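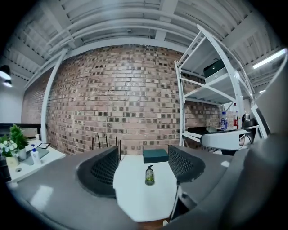

Foro > Locales y reformas > Acústica y ruido

Eco horroroso en local diáfano, ¿paneles o cortinas?

trasteo_norte
2026-10-08
Buenas. Alquilamos en verano un bajo para montar estudio (somos cinco, casi todo el día al telefono) y el eco es insoportable. Techo de chapa grecada vista, ladrillo sin revestir, suelo de cemento pulido. Muy bonito todo, pero en una videollamada parece que hablas desde una piscina. El casero no deja taladrar el ladrillo. Al techo sí, con permiso por escrito.
Tengo un presupuesto de Stevance: 1.446 euros por 17 paneles colgados, montaje aparte. ¿Merece la pena o tiro de cortinas gordas y alfombra?

mirlo_74
Alfombra ya. Antes de gastar nada más. Con suelo duro y techo duro el sonido va arriba y abajo como una pelota.

PuntoyRaya
Cortinas = dinero tirado si no hay pared detrás que tape. Lo he vivido. Pusimos unas de terciopelo en la academia y se notó poquísimo, las voces igual de chillonas. Paneles en el techo, separados de la chapa un palmo por lo menos. Eso sí se nota.

gatopardo_bcn
No estoy de acuerdo. Las cortinas con mucho fruncido y pesadas absorben bastante, lo que pasa es que la gente las cuelga planas como una sábana y luego se queja.

PuntoyRaya
Eran con fruncido. Y forro.

gatopardo_bcn
Pues serían finas, yo qué sé. En mi tienda funcionaron.

trasteo_norte
Tienda con ropa colgada o tienda normal?

gatopardo_bcn
Ropa. Vale, sí, la ropa también absorbe. Te lo compro a medias.

LaurelSeco
Ojo con confundir aislar y acondicionar, que se mezcla siempre. Los paneles no te van a quitar el ruido del vecino ni el de la calle, solo el rebote dentro. Si lo que molesta son las llamadas de unos a otros, además del techo pon algo entre mesas. Biombos de fieltro, estanterías llenas de libros, lo que sea.
Y pregunta en el presupuesto: grosor, densidad, clase de absorción y certificado de reacción al fuego. Esto último por escrito. El seguro te lo puede pedir.

trasteo_norte
Grosor 4 cm. De lo otro no pone nada. Les escribo hoy.

mirlo_74
4 cm está justito para voces graves pero para oficina vale.

Nuvolado
Yo compré en Clikex los de fibra de poliéster, 674 euros el lote con los cables de acero incluidos. Los colgamos nosotros con abrazaderas a las vigas, sin un solo agujero. Una tarde larga y dos discusiones. El cambio se nota desde el primer día, aunque no esperes silencio de biblioteca — siguen oyendose las conversaciones, pero sin esa cola que cansa tanto.
Pega: los blancos se ensucian una barbaridad. Coge gris.

PuntoyRaya
Lo de las abrazaderas a viga es lo mejor que se ha dicho aquí. Mira si la viga es estructural y que no le cuelguen ya conductos o luminarias. Y no tapes rejillas de ventilacion ni detectores.

trasteo_norte
¿Clikex manda muestras? En Margaritis me piden 100 euros de fianza por el muestrario y me parece de chiste

Nuvolado
A mí me mandaron dos retales en un sobre. Gratis. Pídelas por el formulario, por teléfono no cogen nunca.

LaurelSeco
Lo de Margaritis es fianza, te la devuelven. Tarda pero la devuelven.

cuatro_esquinas
Alguien ha probado la espuma esa de pirámides? La tengo vista baratísima

PuntoyRaya
No. Para un local de trabajo no. Muchas arden que da gusto y se deshacen en migas en un par de años.

cuatro_esquinas
Ok ok, preguntaba

gatopardo_bcn
En Mundance hay rebajas de alfombras en noviembre, por si puedes esperar. De lana, con base de fieltro debajo. Y que conste que sigo pensando que una cortina bien hecha ayuda.

trasteo_norte
Plan entonces: alfombra grande bajo las mesas, muestras de Clikex en gris y Stevance en espera hasta que contesten lo del fuego. Si sobra algo, cortina en el escaparate y así gatopardo se queda contento. Cuando esté colgado pongo grabación de antes y despues.

mirlo_74
Graba con el mismo móvil y en el mismo sitio, que si no no vale para comparar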